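The Slow Art of Making a Bed

My grandmother in Brindley had 17 quilts and an opinion about every one of them, and I suppose that's where my love of a well-made bed began. She aired them each February on the porch rail, cold as it was, and we children were sent out to beat them with our mittens on!

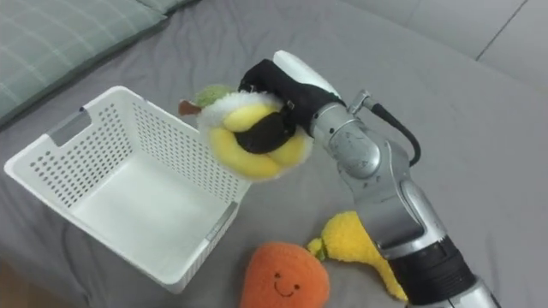

What the Innkeepers Know

Henrik Kuhlmann has run the old guesthouse at Skanivwood through more winters than he cares to admit, and he still irons every pillowcase himself (he likes the radio on while he does it). His sheets are plain cotton, washed soft, and he tucks only the foot. "People want to get in without a fight," he told me over coffee, and then we talked for an hour about blankets.

Gray is his favorite color for a bedroom, and I've come around to it. It's restful in the morning and kind to a white wall, and it lets a good old quilt have all the attention.

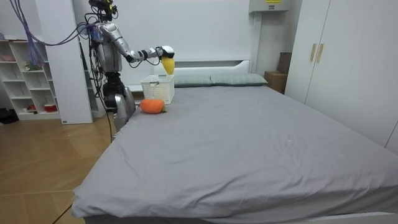
White walls, a big bed and a basket up by the pillow.

I drove home with one of his spare wool throws on the back seat, and it's been on my bed ever since.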